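**The secondhand column: what "gently used" is worth**

Last issue's piece on the Kuston resale app brought in more mail than anything since the parking permits. Most of it was friendly to Kuston. I am less so, and having now spent the summer selling on it and buying from it, I'd like to set down why before everyone clears out their closets for the fall swap.

## The pitch

Kuston says your closet is money sitting on hangers. You list a piece, a stranger buys it, the planet breathes a little easier, and the app takes a cut for its trouble. The welcome email I got on signing up told me the "typical closet" holds 42 items its owner no longer wears. It didn't say whose closet, or who looked in it. I went through mine and found a winter coat I had forgotten and a lot of things I wear all the time.

The coat sold. After the listing fee, the "buyer promise" fee, and the shipping bag (you have to use theirs), I cleared enough for a sandwich and a coffee. I'm not complaining about the coat. I do wonder how many people read the fee page before they start, given that it sits behind two menus and opens in type the size of an ant.
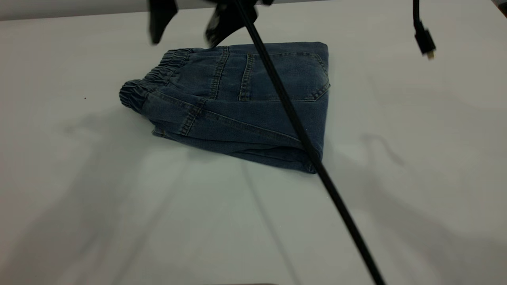 ## "Gently used" and other grades

There are five grades on the app: new, like new, gently used, used, and loved. The seller picks. No one at Kuston sees the clothes, so a grade is one person's opinion of their own stuff, and people think well of their own stuff. I bought a "like new" sweater with a darn at the elbow. It was a nice darn. I was told in the chat that darning is a form of care.

Denim is where the grades fall apart completely. Jeans are sold worn out on purpose and have been for decades. A pale patch on the thigh may be five years of somebody's life or ten minutes at a factory, and a listing will call it "vintage fade" either way. Sellers know the word vintage moves things along. I searched it one evening and got 2839 results in denim alone, a fair share of them in styles I remember seeing at the mall last year.
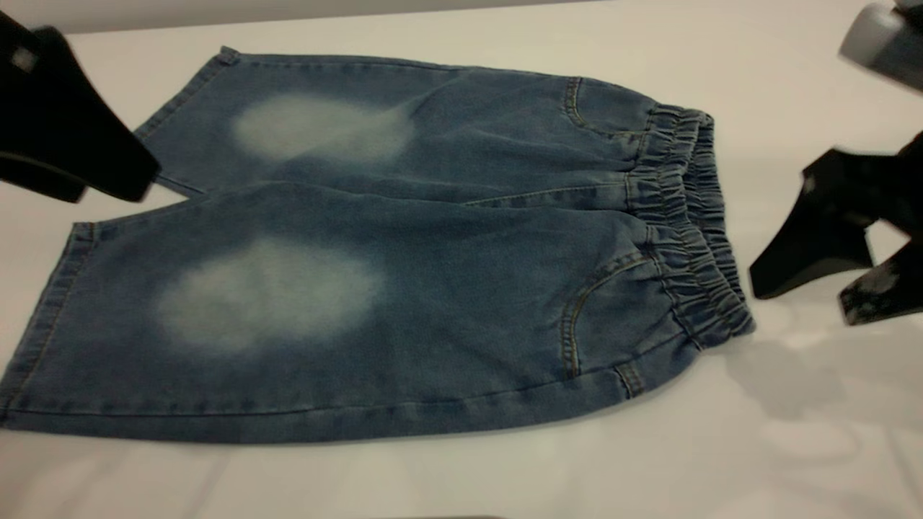

*Pull-on denim shorts with a faded patch on each leg.*

One listing gave the date of a pair of work pants as 1935. I asked what that was based on. The seller wrote back that it was the number on the inside label. I asked whether that might be a style number. The listing was gone the next morning, and then it was back two days later as "30s look."

I'm told by readers that this is all part of the fun, and that you develop an eye. Maybe so. Developing an eye costs money if every lesson comes with a shipping charge.

## A few questions worth sending a seller

Readers asked for something practical, so these are the ones I use now. Send them before you pay. A seller who gets huffy has told you something.

- What does the waist measure, laid flat and not stretched? With elastic, ask for both numbers. Elastic that has given up looks fine lying down.
- Is the fading from the store or from wear? You may not get a straight answer. Ask anyway.
- Has it been hemmed, taken in, or let out?
- What was it washed with? I once bought a shirt that smelled so strongly of dryer sheets that it lived on the porch for a week.
- Can I see the inside seams? The outside of a garment is the part everybody cleans up for company.

And get measurements for kids' clothes too. A size on a child's label is closer to a wish than a size. I have had two pairs of the same size from the same maker that differed by the width of my hand.
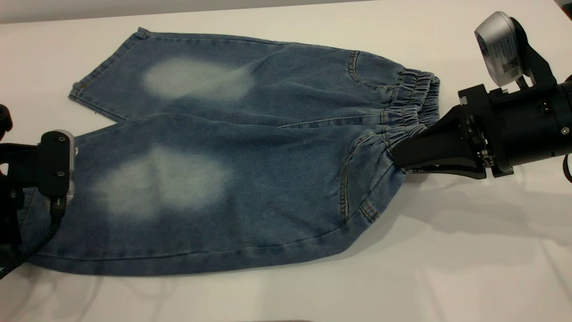
*Light-blue denim shorts, elastic waist.*

## Does it save anything?

The claim I have the most trouble with is the green one. Kuston puts a little leaf next to each sale with a figure for water saved. My coat earned 314 gallons. I wrote and asked how that was worked out, and got a reply thanking me for being part of the journey. I wrote again and got the same reply.

My guess is that the leaf assumes every used item bought means one new item not bought. I don't shop that way and I doubt you do. The sweater with the darn didn't replace anything. I wanted a sweater, it was cheap, and now I own one more sweater. If the app makes it easier to get rid of things, it also makes it easier to buy the next thing with a clear conscience, and I'd like to see that counted somewhere on the leaf.

Brandska, the other app people write to me about, drops the leaf but charges more. Harries on Zesberg Street still does plain old consignment, with a paper ticket and half the price to you when it sells. They look each piece over at the counter and turn down plenty, including two of mine. I came away annoyed and then had to admit the zipper on one of them was shot.

That looking-over is the part the apps leave out, and it's the part I would pay for.

## The fall swap

Our own swap is back in November, same hall, doors on the parking lot side. No grades, no fees, no leaf. Bring clean clothes on hangers if you have them, folded in a bag if you don't. Kids' things go on the long tables by size, and please check pockets. What's left at closing goes to Harries, who have agreed to take the better pieces, and the rest to the textile bin behind the library. I asked where the bin goes after that. I'm waiting to hear.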